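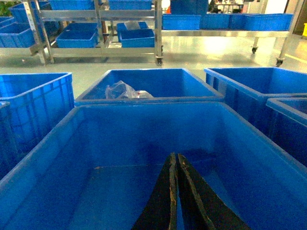

Photo: Clerkwood trials floor, wrist camera

March
By the newsletter desk

The claim from Clerkwood this month is a simple one. Train a picking arm on crates that hold only one or two things, or nothing at all, and it will do better on full ones. The write-up calls the method Grasudar and gives it a headline score: 358 picks attempted, with a success rate that the authors describe as "approaching human". I have read it twice and I am less sure than they are.

Start with what is good. Most bin-picking work is trained on heaped bins, where a gripper can close almost anywhere and come up with something. A lone clear plastic bag lying crumpled in an open blue crate is a much meaner test. You see the crate floor straight through it, and flat black fingers have very little to get hold of. Grasudar spends a fifth of its training time on cases like that, and on bare crates where the right answer is to leave well alone. I like that second part a lot. Too many systems go on stabbing at an empty bin until somebody switches them off.

Now the grumbles. The training used 20 crate layouts and the test used 13, and as far as I can tell from the appendix, several of the 13 are training layouts with the crates turned round. The crates are blue throughout, on the floor and on the steel carts behind. The floor is a glossy grey that throws the overhead light back at the camera. That's a fair picture of plenty of warehouses, but it is one room, and a method sold as coping with "any container" should have been shown a few that aren't blue.

Then there is the scoring. A pick counts if the item leaves the crate. It does not have to arrive anywhere. The Stöckli group used the same rule two years ago and had to walk back their result when someone asked how many bags were dropped on the way. Clerkwood gives no drop figures.

I would also like to know about wear. The inner edges of the fingers look scuffed and frayed, with lighter brown patches, and the paper says nothing about when pads were changed or whether both arms of the comparison ran on the same set. On thin plastic, grip is most of the job.

Pritska have said they will repeat the test with 100 bags, their own crates and a rule that the item must be put down where it was meant to go. Until that is in, I'd treat the Grasudar score as a decent result from one floor. The code is up, the crate layouts are not.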